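Can any of these clean a house yet?

Household Machines board — Page 1 of 1

drumlin_kate
We've had the Stedorora vacuum for 9 months and it does fine on bare floor. My husband now wants to wait for something with arms before we hire a cleaner again. I say we'll be waiting a long time. Is there anything on sale that picks things up off the floor and puts them where they go?

mpetrie
No. Travton had a demo in May that loaded a dishwasher, but every plate was the same plate.

hollis_bay
Depends what you mean by chores. At the shop where I work we have a Waweru arm that moves brackets from a bin to a tray. It did 2,494 in one shift and dropped none of them. So machines can do chores. They need the chore to stay put.

drumlin_kate
Right, but my living room doesn't stay put.

Nia Pumphrey
I work on the tidy-up tasks at Drorkby, so I'll give you our numbers. We run everything in simulation first. The current task is a bottle on its side on a rug, with a potted plant and a wooden cabinet close by. Last round was 1,018 tries and 156 of them failed. 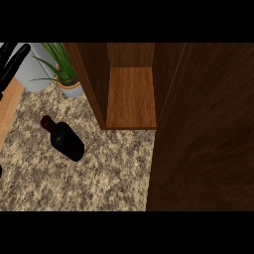 Most of the failures were in the grasp. A bottle lying down is round, so if the fingers close a little off center it rolls, and then the arm has to look again and plan again. Leaves are the other problem for us. They hide whatever is behind them and the software is too careful near them. None of this has a price tag on it yet.

hollis_bay
That's 862 good ones. Better than my kids.

mpetrie
In simulation. A real rug bunches up and a real bottle might have an inch of wine left in it. I wouldn't count those 862 toward anything.

Nia Pumphrey
I'd count them toward something. We throw out the bad ideas there before they break a real arm — but I agree it isn't a living room.

drumlin_kate
OK. I'm calling the cleaner. He can keep reading about arms.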